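Menos manos, las mismas prisas

En Bevero prometieron en enero que la pinza quitaría trabajo pesado. En la línea de montaje quedan 28 personas y el objetivo ha pasado a 200 piezas por turno. «Ahora vigilo, y vigilar también cansa», dice una operaria. La dirección habla de ergonomía; del sueldo, ni palabra.

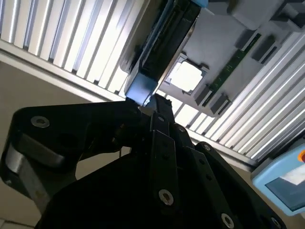 Por Ghazala Ghauri
Lun 17 abril

La pinza llega hasta la carcasa negra. Quién responde del error sigue sin constar por escrito.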